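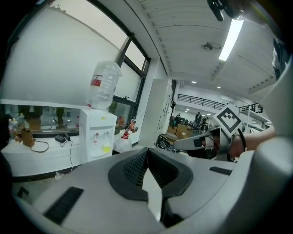

One of our current developers says the part she had not expected was how much of the week goes on timestamps.

Print this page | E-mail this job
7 shares | 0 comments

Software Developer, Perception and Tooling — Numotetti, Dultora office

We write the software that turns recordings from hand-held grippers into training data for arm control. You would look after Juvura, our marker tracking and replay tool, and its link to the Tjoa planner. The test set holds 3623 recordings, and 361 of them still fail at the pose step. Finding out why is your first job.

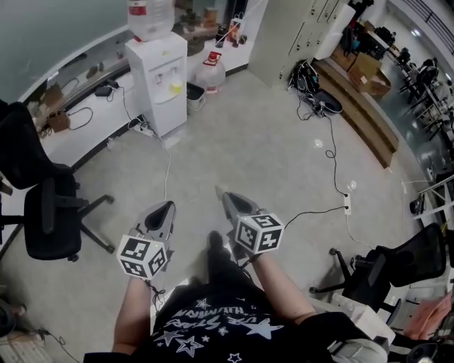 Two hand-held grippers with marker cubes, Dultora.

You will need good Python and working C++, and some experience of camera calibration or pose tracking. Planning experience is useful but we can teach it. You will spend one day a week recording with the grippers yourself.

The post is full time for 16 months. Send a CV and a short note on a bug you fixed — no covering letter needed — by the last Friday in October. Quote reference DU-7.

E-mail this job to a friend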